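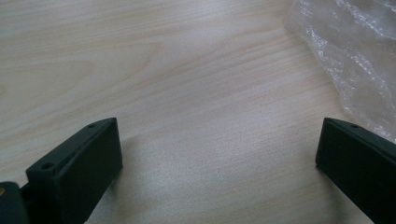
Hamisi Langat
Blogger and weekend furniture fixer

Blog > Around the House > Tables

I've been looking at pale wood all October and I still like it! The grain on this tabletop runs in long wavy streaks, a little pinkish in places, and there's one patch where the lines bend and come together that I keep going back to.

We bought ours secondhand in Zumdale for $306 (my limit was $300, oh well) and carried it up 46 stairs. My friend Miłosz took the heavy end and wants that mentioned.

I was all set to stain it walnut – I even had the can – but I like a soft, matte top too much. So now it's coasters for everyone, a barely damp cloth after dinner, and no hot pans, ever. Next job is the chairs, and I have 2 of them sanded so far.

Recent posts
The Okafor bench, finally finished
Fixing a sticky drawer
Paint colors I regret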